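Sorting out the little wooden cabinet
2018-01-27

I have been meaning to write about storage since we moved to Tremville, and a wet Saturday seemed as good a time as any. The kitchen is small and has one proper drawer, so things end up on the worktop and stay there.

The answer for now is a small cabinet, the sort you would put by a bed. It was 23 pounds second-hand and needed a new screw in the back. I like a bar handle, as you can get hold of it with wet hands.
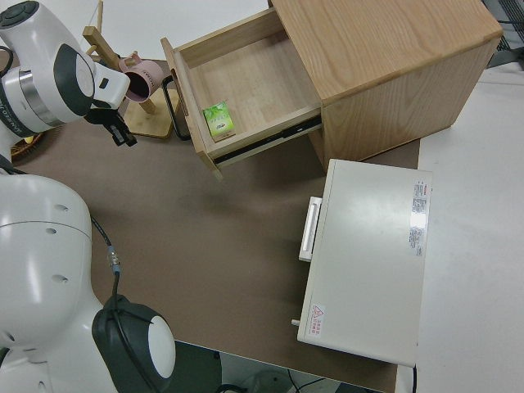 Filed under: Kitchen, Storage

The drawer is pale wood like the rest of it and pulls out a long way on a metal slide, so you can reach the back without kneeling down. So far the only thing I've put in is the little green box with the leaves on it. The tea towels are next, then the candles and the spare batteries.

The mug tree is staying where it is, behind the drawer. I did think about getting rid of it, but the cupboard shelf is full and the pegs are handy.

I still need to find a place for the baking tins. They are almost 16 inches across and won't go in anything. I may look in Lakatos again in April when they have their sale.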